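Jevby garment handling set: read me

Jevby records one chore, laying out and folding a single garment on a table, done by a person with a hand-held gripper. It was put together by Zübeyde Bayram and Alper Erdem to test whether folding is within reach of a two-finger machine. There are 689 episodes and 56 garments.

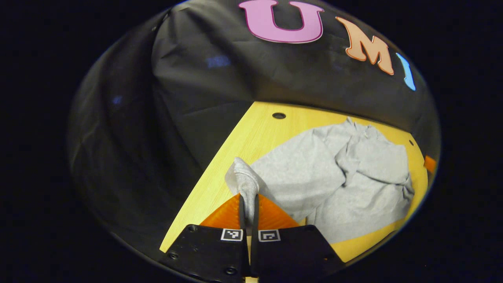

Last modified: Oct 16, 2019
Grey heathered cloth, one corner gripped, the remainder bunched on the table. Starts of this type are the hard case. Our baseline policy folds a flat towel reliably and fails on most crumpled tops, usually by gripping 2 layers at once.

Known gaps: no socks, no fitted sheets, no buttons. Labels for the January batch are unchecked.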